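We got to the Tanui airfield museum just after nine, and I'm glad we did, because the parking lot was full by ten! It was the March open day, which means they roll the hangar doors back and let you right up to the trainers (last time I only saw them over a rope). Kittipong Khunthong was on the door and waved us straight through to the night fighter room.

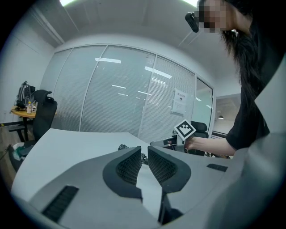 I'd gone mainly for the logbooks. Rehema Sang gave the talk, and she read from one pilot who flew 200 hours as an instructor before he ever saw the front. Then 15 sorties in a month, all in the same cramped handwriting.

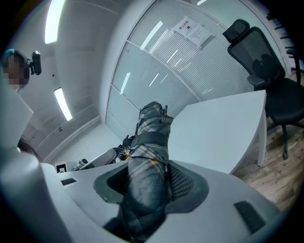
After that I got to sit in the cockpit, and wow, it's tight in there. My knees were jammed against the panel and I couldn't find the trim wheel at all until Aslak Bakke leaned in and pointed.
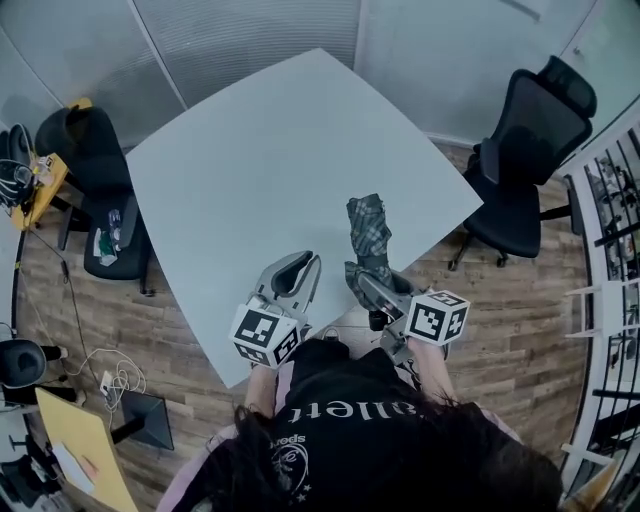
Lunch was a bean stew from the Plevero stand, very good. They start up the radial engine at two, so bring earplugs, and buy the squadron booklet early. I missed out on mine.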